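Subject: Re: can they do the chores yet?

Alcides Toledo wrote:
> I'll say it again, I was promised a robot that clears the table
> and I'm still clearing the table. Raíssa, you're closer to this
> than I am. Are we two years out or 30?

Hi Alcides, hi all,

Somewhere in between, and I'd put my money on different years for different chores! Fruit is what I've been stuck on since February. Getting soft round things into a bowl with two grippers sounds like nothing (my nephew could do it at two), but a plum wants one kind of squeeze and a cherry tomato quite another - and the little ones roll. 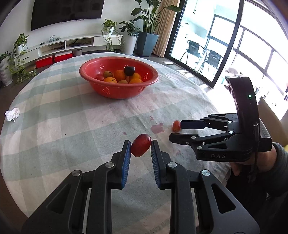

1. Picking up. Getting there. We have over 200 demonstrations by hand now, and I'd trust a trained arm with an orange tomorrow. A ripe plum, no.

2. Wiping up afterward. Way behind. Juice on a checkered cloth is hard to tell from the pattern, and a crumpled tissue is a different shape every time you touch it.

3. Knowing when to stop. Ask me next year - I've got nothing.

The Drimden people say 400 demonstrations is plenty for one table. Has anyone here tried theirs on a second table?

Raíssa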